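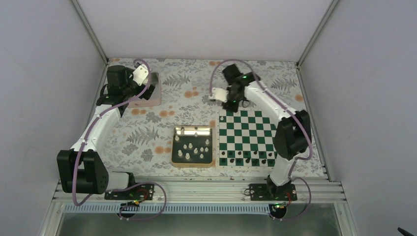 La nappe à fougères, le plateau au bord doré et l'échiquier.

Bon, il fallait bien que je vous parle de cette nappe un jour ! Je la cherchais depuis avril, quand j'en avais vu une du même genre chez Tralwood, à 146 euros (non merci). Je voulais un fond clair, des feuillages gris et juste un peu d'orange pour réveiller tout ça. J'ai fini par la dénicher chez Perell pour 55 euros, et je suis ravie. Les petites fleurs orange sont encore plus jolies en vrai que sur leur site, où elles tiraient vers le saumon.

Le plus long, ça a été de choisir quoi mettre dessus. Rhea Magbanua, ma voisine du dessous, trouvait qu'un imprimé pareil se suffisait à lui-même. Moi j'aime bien quand il y a des choses qui traînent sur une table, surtout un jeu. Du coup l'échiquier reste de sortie, et tant pis pour les puristes du tissu bien tiré.

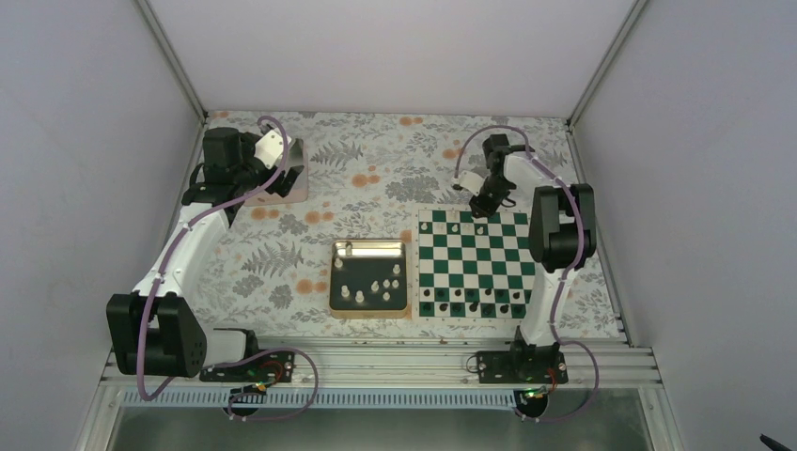
Pour le bac rose, j'ai hésité. Rose et orange, sur le papier, je n'y croyais pas trop... et puis avec le gris des fougères autour, je trouve que ça passe très bien. J'avais pensé en prendre un vert chez Bemano, mais je crois que je vais laisser tomber.

Côté entretien, l'étiquette dit 30 degrés et pas de sèche-linge. Je la repasse sur l'envers, encore un peu humide, sinon les plis du milieu reviennent aussitôt (si vous avez une astuce, je prends !). La prochaine fois je vous montre les serviettes, si j'arrive à me décider entre l'uni et le rayé.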